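Folding, and whether it is worth it

I have been told for years that a folded T-shirt lasts longer, looks better and takes up less room in a drawer. I have my doubts. Ute Rathjen, who talked me into keeping this gallery, swears you can get 60 shirts into a chest from Zukitz if you do it her way. I own the same chest and I have never managed it.

So this page is about T-shirts, and about how much better they look folded on a table than they ever do after a night in my drawer. The orange one has its collar and a sleeve poking out at one corner, and there are wrinkles across it. I would call that folded. Ute wouldn't.

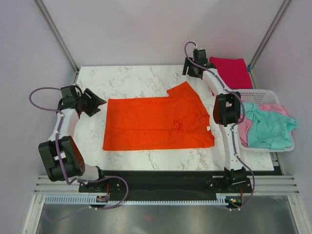
My other complaint is with the instructions. The Mendari leaflet has seven steps for a plain short-sleeved shirt - seven! - and step four only makes sense if you already know how to do it. Daichi Hattori sent me a shorter version with three folds and no diagrams. It was easier to follow, though I can't say my shirts came out any flatter.

I also don't believe the claim about creases. A shirt left crumpled in a basket gets creased, yes, but so does one at the bottom of a neat pile. Write in if you have tried both for a month and can tell me otherwise.

Last updated: 1/23/18

Recent galleries
Airing cupboards, before and after
The Ackermann drying rack, a second opinion
Odd socks, June
Do drawer dividers do anything?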